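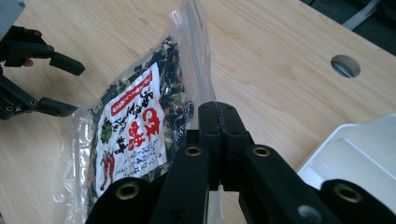
Does dried seaweed go bad?

It goes stale and soft way before it goes bad. Keep it sealed, dark and dry and you have months. Let damp air in and you have a bag of sad leather.

Thread on dry pantry stuff for anyone with a small kitchen, typing this on the bus so bear with me

Background. I rent a place off Zavell Street. Galley kitchen, one real cupboard, a fridge that freezes lettuce. So most of what I eat starts out dry. Beans, noodles, mushrooms, seaweed, lentils, those little crispy onions

First thing. Air is the enemy, then light, then heat. In my kitchen the worst spot is the shelf over the stove. Steam goes straight up there every night. I kept spices on it for years and wondered why the paprika tasted like dust

Moved all of it down to the low cupboard next to the sink wall. Checked for pipe drips first. Please check for pipe drips

Bags vs jars. Jars look great and you can see what's left. Bags take less room and you can squeeze the air out. I do both. Jar for what I use every week, bag and a clip for the rest

Binder clips beat the cute kitchen clips btw. The cute ones let go in the night and then it's lentils everywhere, in your shoes even

If the bag came with a little packet inside to keep things dry, leave it in there. Move it to the jar too. Don't eat it, don't microwave it, don't let the dog have it

Write the date you OPENED it. The printed date is for a sealed bag. Tape and a marker, takes a second. I put month only, so like "June". Good enough

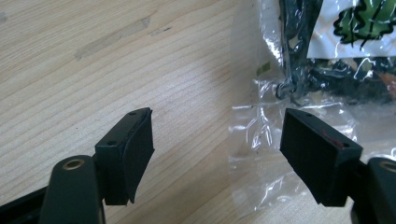 Ok off the bus. Soaking.

Most people soak seaweed too long. The small cut flakes need hardly any time, they go right in the hot soup at the end. The big thick sheets are another story, those want a long cold soak

And it swells. A lot. First time I made soup with the cut kind I shook in what looked like a normal amount and ended up with a pot of pond. Start with a pinch. You can always add

Dried mushrooms: cold water, in the fridge, overnight. Tastes deeper than the hot water way. In a hurry? Hot water for 15 minutes, fine, still good

SAVE THE WATER. Mushroom water is free broth. Pour it off slow and leave the last bit behind, that's where the grit is

Rinse or no rinse? Beans and lentils always. Mushrooms a quick one. Seaweed depends on the kind, some bags say it's ready to use, some want a rinse to get the salt down. Read the back. If you can't read the back, a phone translate app does ok on printed labels and terrible on curly ones

Also old beans. If they've been soaking since yesterday and simmering all evening and still have a crunch in the middle, it's not you. They're just old. Pinch of baking soda in the water helps some. Too much and they taste like soap, ask me how I know

Someone asked where I shop. Mostly Fukuda, the little grocery by the train station. The dry aisle there is the whole left wall and the turnover is fast, so stuff is fresh. Big supermarket near me has the same kinds of things but they sit forver

There's a dent-and-scratch shelf by the door at Fukuda too. Torn boxes, bags close to the date. I got noodles for 50 cents a pack last month. Smelled fine, tasted fine, ate them all 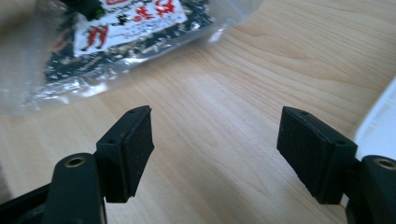
Do not buy the giant bag. I know. The price per pound is so good. But if it takes you a year to get through it the last half is stale and you throw it out, so what did you save

Exception is rice. And salt I guess. Salt will outlive us

Bugs. Sorry but we have to. Pantry moths come home with you in flour, grains, bird seed, dried fruit. If you see webby stuff in a bag it's done, out to the trash OUTSIDE, not the kitchen bin

New flour goes in my freezer for a few days before the cupboard. Let it come back to room temp before opening or you get condensation and clumps. Learned that one with a nice bag of rye, rip

Bay leaves don't do anything for moths. My whole building swears by them. My whole building has moths

For keeping track I tried Fider, the list app. Good for a while. Then you have to tell it every time you use a cup of something and I stopped caring by week two. Now it's a piece of paper taped inside the cupboard door. I cross things off. Works

The paper also stopped me buying cumin. I had so much cumin

Ok what I make with all this. Lunch, mostly. Noodles, a spoon of miso, pinch of seaweed, some of those mushrooms if I remembered the night before. Egg if there's an egg

For work I pack it dry in my Stosel flask. Miso in the bottom, quick noodles broken up on top, seaweed and scallion last. Hot water from the office kettle, lid on, go answer an email, eat. Miso sinks so stir from the bottom or you get one very salty mouthful at the end

Rice night: crush seaweed with sesame seeds and a bit of salt, shake over everything. Toast the seeds yourself, dry pan, low heat, do not walk away. I walked away

Cucumber salad is the summer one. Soaked seaweed, squeezed out hard, cucumber sliced thin and salted, vinegar, little sugar. Squeeze the cucumber too. Watery salad is a squeezing problem 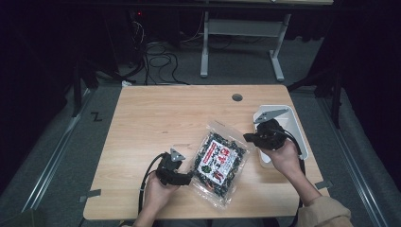

Replies coming in so quick ones before I go

Stale seaweed or crackers: low oven for a few minutes, let it cool, crisps right back up. Flavored kinds with oil on them can go rancid though and no oven fixes that. Smell it. Old crayons = toss

Fridge for dried goods? I don't. Every time the bag comes out warm air hits it and you get moisture. Freezer is ok for nuts and whole grain flour - just wrap them well

Does brown rice keep as long as white. It does not, there's oil in the bran. Buy small

Glass or plastic jars: whatever you have with a good lid. Old pasta sauce jars are perfect if you can get the smell out of the lid. Leave it in the sun a day with baking soda in it. Some never lose it. Those are for screws

To the person with the damp basement kitchen, I feel you. Look at the jars with the rubber ring and the wire clamp. Check the ring now and then, they crack

Iodine question: some kinds of seaweed are really high in it, kelp especially. If you have thyroid stuff going on ask your doctor, not a guy with a cupboard

Soup tonight is lentil, they're soaking which yes I know lentils don't need it, my stove is slow and I'm hungry

Will do spices next time, whole vs ground and how to tell when they're dead. Send me your worst old jar. Mine is a cream of tartar I have moved through three apartmets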